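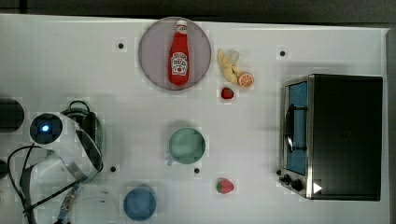
4. 卓上セットの並べ方(Umali ままごと台・白天板用)

脚の組み立てと水平出しは3章まで。まだの人は先にそちら。この章は台の上だけ。急いで書いたので抜けがあったら Trolta の共有ノートに追記しておいてください。

4-1 始める前に

天板は幅870ミリ。脚のロックが掛かっているか、四隅を順に押して確認。がたつくなら3章に戻る。
天板は乾いた布で拭く。濡れ拭きした場合は乾くまで物を置かない。
オーブントースターを運ぶときは2人で。食べ物のおもちゃは後回し、先に大物から。

注意:オーブントースターのプラグは抜いたまま。並べ終わっても挿さない。ままごとで使うのは扉の開け閉めだけ。

4-2 並べる手順

1. オーブントースターを置く。台の右側。ガラス扉は左向き、つまみの列は手前に来る。扉を全開にして、ほかの物に当たらないか見る。当たるなら本体をもう少し右へ。ただし脚が天板からはみ出すのは不可。

2. 丸皿。奥の中央寄り。半透明のやつ。裏の汚れが透けるので裏も拭いておくこと。

3. ケチャップのボトル。皿の上に寝かせる。白いキャップは奥向き。キャップは固く締める。空でも締める。中身入りを台に出すのは禁止。

4. バナナとオレンジ。皿の右隣。オレンジは切り口が見えるように。バナナの端とくっつくくらいでよい。

5. 緑のマグ。真ん中。取っ手は左手前へ向ける。口は上。伏せない。

6. 青いボウル。マグの左手前。手前の縁から落ちない程度に離す。

7. いちご。小さいほうはバナナとマグの間、大きいほうはマグの右手前。逆に置く人が多いけど、それでも遊びには支障なし。次の人が点検しづらいだけ。

8. 台から一歩下がって見る。抜けがなければ終わり。慣れれば数分。

メモ:いちごのへたは引っ張らないでくさだい。へたを持ってぶら下げるのもだめ。実のほうをつまむ。

4-3 天板の穴について

天板に小さい丸穴があいている。不良品の連絡が何度か来たけど、もとからの穴です。埋めない。テープも貼らない。糊が残ると取るのに苦労する。

位置の目安に使うと楽。ひとつは皿の左、ひとつはオーブントースターの向こう側、もうひとつは緑のマグのすぐ右手前。穴がマグや皿の下に隠れていたら、置き場所がずれている。少し動かして、また見る。

穴にピーズや豆を詰める子がいる。詰まったら竹串で下から押し上げる。上から突くと奥に入って面倒。

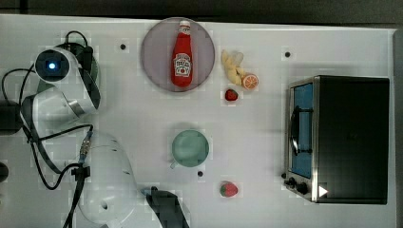

Binta Jibrin:穴で合わせるやり方、うちの部屋でも試しました。マグは毎回ぴったり決まります。ただ皿は、子どもが使ったあとだとかなり動いていて、穴だけでは戻す場所に迷います。皿はオーブントースターの扉が開く余裕を先に取って、それから置くほうが早かったです。あと、マットを敷くと穴が見えなくなるので、点検の日は外してください。

了解、次の版で手順1の扉の確認に「皿の置き場所も見ること」と足します。マットは今のところ任意。敷くなら奥行80センチまで、角が垂れないもの。長すぎるのを折って使うのはやめる、つまずきはしないが引っ張られてボウルごと落ちる。

4-4 子どもが来てから

1. 最初の組が触る前に、取っ手と扉を一度動かして見せる。説明は短く。
2. 扉の中に入れていいのは皿とおもちゃの食べ物。マグは入れない。取っ手が引っかかる。
3. ケチャップは「かけるふり」まで。口をつけたら、いったん下げて洗う。
4. 床に落ちた物は、拾ったらまず洗い物の箱へ。直接台に戻さない。

扉に指をはさまないよう、開け閉めは大人が横にいるときだけ。混んできたら扉は閉めたまま、皿とボウルのほうへ誘導する。盛りつけ遊びだけでもけっこうもつ。

4-5 片づけ

・食べ物のおもちゃは Flumar の浅い箱。重ねてよし。
・マグとボウルは重ねない。色が移ったことがある(2月の件。Nelu Pană のメモ参照)
・皿は布にはさんで立てる。
・ボトルはキャップを一度外し、内側を拭いて、乾いてから締める。
・オーブントースターは最後。扉を閉めてから動かす。扉の取っ手を持って運ばないこと。

洗い物はぬるま湯と中性洗剤。たわしは不可、皿が曇る。しまう棚は床から90センチより低い段へ。上の段は軽い布類だけ。

4-6 うまくいかないとき

扉がマグに当たる → オーブントースターが左に寄りすぎ。手順1から。
皿の上でボトルが転がる → ラベルを上にして置き直す。だめなら皿の傾きを見る。皿が水平でないときは天板の脚を調整、3章。
バナナがべたつく → 洗って陰干し。ドライヤーは使わない。
いちごがない → まずオーブントースターの中。次にマグの中。だいたいどちらか。
部品が割れた → 破片を全部拾い、その品は出さない。テープで直して使わない。交換は Waltora の注文票に品名と色を書いて、Emanuel Filip の棚へ入れておく。

注文票の用紙が切れていたら裏紙でも可。色だけは必ず書くこと。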